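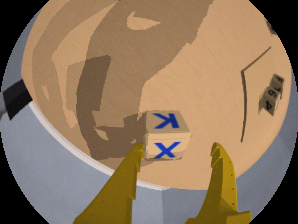 Home Reviews Standards Archive
Search this site Go

Muveo Practice Pack, reviewed by Drumov

The pack is a rule set for simulated pick-and-place trials with lettered cubes. It runs to 118 rules, and 15 of them cover shadows and lighting. Those are the best part: fixed light positions, logged with every trial.

The grasp rules are strict. Fingers must straddle the cube before closing, and any contact with a neighboring block ends the trial.

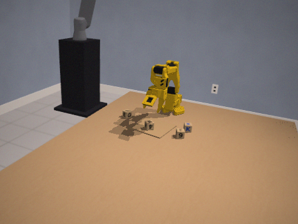 Spacing between blocks is handled less well. The pack sets a minimum gap but gives no tolerance – two reviewers can score the same layout differently. The reset procedure took us more than 40 minutes to set up.

Suitable for labs that already keep trial logs.

Contact Drumov | Back to top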